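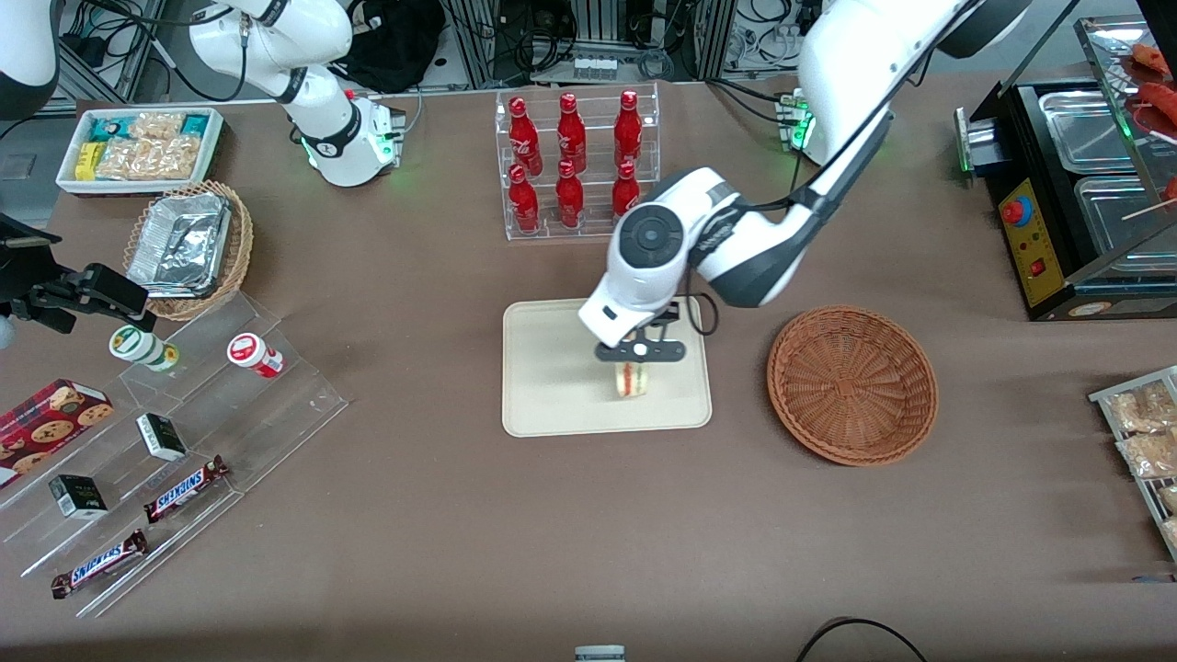
2 min read

Karside tightens labeling rules for packed lunch items

September 1, 2023

Food businesses in Karside that make and wrap sandwiches, salads and filled rolls on their own premises will have to print a full ingredient list on every pack from December, under a rule change published by the city's food safety office.

The change covers items wrapped before the customer chooses them. Until now, small producers could display allergen details on a counter card or give them verbally on request. Both options end when the rule takes effect. Food made to order and wrapped after the sale is not affected.

The office lists 1,808 registered food premises in the city. Of these, 931 reported in their last annual return that they sell at least one prepacked item made on site. Bakeries and convenience stores form the largest share, followed by workplace canteens.

Each label must carry the name of the food, all ingredients in descending order by weight, and a use-by date. Allergens have to stand out from the rest of the list through bold type, capital letters or a contrasting color. Compound ingredients such as mayonnaise, pesto and flavored spreads must be broken down into their own components. Handwritten labels remain legal if they are readable and do not smear.

Premises with fewer than 10 employees may apply for a further 60 days to comply. Applications go through the office's online portal and must name the person responsible for recipe records. The extension is granted once and does not apply to the allergen portion of the label, which is required from the first day.

Getent, a supplier of label printers to the catering trade, said orders from the city had risen since the draft text was released in spring. The company expects a delay on thermal rolls in the larger sizes – the narrow format is still in stock.

Ignacio, a bakery chain with shops in the Esero district, said it had already moved its chilled range to full labels. Its remaining work concerns recipe substitutions, where a change of bread or sauce supplier during the day means a new label has to be issued for the affected batch.

Inspectors will check labels as part of routine visits. A first failure results in a written notice, and a second within the same year can lead to a fine. The full text and a set of blank label templates are available at the food safety office's front desk and on its website.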